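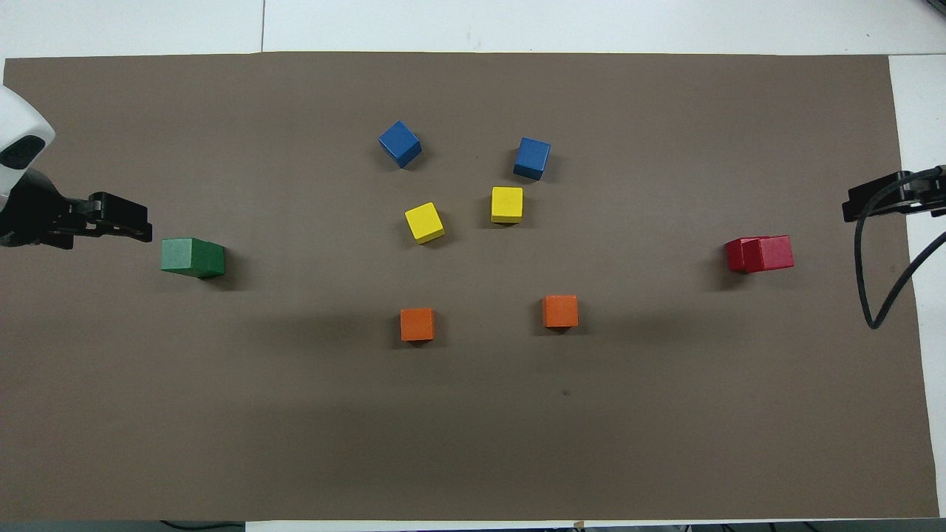
Software sync, December 9, 2021
Present: Sawsan Karaki, Ilir Vasić, Mirjam Meijer, Blagoje Vidmar, and me (Fatos Softić, typing as fast as I can)

Planner. Ilir merged the two-arm branch, hooray! Both arms now plan against one shared collision world, and the planner gives up after 500 ms instead of hanging forever like it did in October. Blagoje wants the timeout in the config file. Ilir grumbled but he'll do it.

Perception. Mirjam says rotated cubes still come back with the wrong yaw now and then (it flips by 90 degrees, fine for grasping, terrible for the logs). I asked if we could just snap it in the logger and got a look. She's fixing it in the pose node.

Cables. Sawsan wants the gripper cable in the collision model. Long discussion, I lost the thread twice. We'll try a fat capsule first and see how many plans it kills.

Tooling. 51 open tickets in Skillitz, and plenty of them are mine, sorry! I'll close the stale ones.

Mansour release: waiting on the yaw fix. Blagoje tells Brarham.

Next time Sawsan takes notes.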